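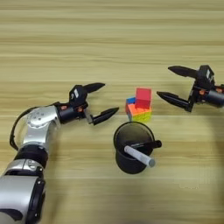 11 Aug 2021

Spent the morning rerunning the depth noise test, because Konrad wasn't happy with how I split the trials last week. He wants the same number of runs with the noise added as without, mixed together, and he wants me not to know which is which until the end. Fair enough. I wrote a short script that picks the condition and hides it, and then I stood at the table and did resets. The layout is the stacking one again, with the red cube on top of the multicolored one and the pen holder right below them with the two markers in it. Both grippers start open and pointed in at the blocks. I log the start pose by hand, which is slow, but the automatic log dropped rows on Monday and I don't trust it yet.

The question is still the one we put in the Sumiteo plan. If we train the policy with noisy depth, does it hold up better when the blocks are not lined up well? Zamfira thinks yes. I thought no, mostly from the spring results, where the noise only made everything slower.

Did 19 trials before lunch and 19 after. A trial counts as a success if the top cube is lifted clear and set down on the table without the cup being touched. I wrote that rule down before starting so I couldn't bend it later. Two trials in the second set were thrown out for a dropped network connection and I repeated them at the end.

Opened the key at four. With noise in training, 17 successes out of 19. Without, 13 out of 19. That is a bigger gap than I expected. It is also a small test, and I said so to Zamfira when she came by, and she said she would take it anyway. She asked for the failures by type, so I went back through my notes. Most of the failures without noise were the left arm closing too early. The two with noise were both contact with the cup. So the trained-in noise may be helping the timing of the grasp and doing nothing for clearance. I'd like to see that hold on another table before I write it up.

Konrad Zawadzka's comment by message was that the order effect needs checking, first half of the day against second half. I did it quickly and don't see one, but I only looked at the totals. Need to do it properly tomorrow.

Other things. The Karkenbridge people want our numbers for the joint report by the first week of September. The Bråten setup has a different gripper width, so their results can't go in the same table as ours, and I have to tell them that. Zamfira is going to write the methods section and I do the results.

Left hand was sore by the end from resetting the cubes. Tomorrow I'll put tape marks on the mat in the other room and use that table instead, then move the cup farther off for half the runs and see whether the cup contacts go away.

Home at seven. Soup, and then read ten pages of the Vovcombe thesis, chapter on failure labels. Their labels are finer than mine. May borrow the list.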